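Search the gallery Go All months

Tostville Hall – tables and floor layout, May

Category: Rooms and fittings / Table linen

This page records the table layout at the Tostville hall in May, with the cloths in place. The floor area in use is 27 by 12 metres and is reached from the car park side. Tables are listed in the Clomport inventory under 344 (round) and 872 (rectangular). Cloths are stored folded by shape and colour, and the inventory number is written on the shelf label. Items left on a cloth overnight should be noted on the sheet by the door.

Round table, lime-green cloth. The drop reaches nearly to the floor, with the wooden legs showing underneath. Two rectangular boxes on top, one black and one dark teal.
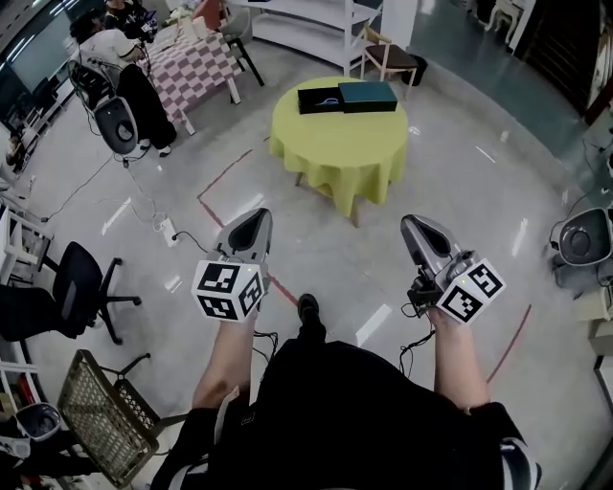

Cloth size for 344 is taken from the table diameter plus twice the drop, measured before hemming. Wevon supplied the plain cloths and Oshima the checked ones. Both are washed at 40 degrees and ironed slightly damp – the checked cloths crease more along the fold lines and need a second pass. Floor tape is renewed when the edges begin to lift. Old adhesive comes off with warm water and a plastic scraper; metal blades mark the surface.

Lighting is by ceiling tubes, with a few recessed fittings. Colours on this page have not been corrected, so the checked cloth may look pinker or redder from one view to the next. For matching, use the fabric swatch (reference 944) and view it by a window before noon.

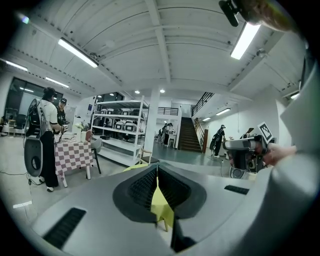
Checked cloth on its table, with a small plant in a white vase. Grey chair at the right-hand end.

Related galleries
Clomport store – folding tables
Tostville Hall – chairs and stacking
Wevon plain cloths, colour range
Oshima checks, large and small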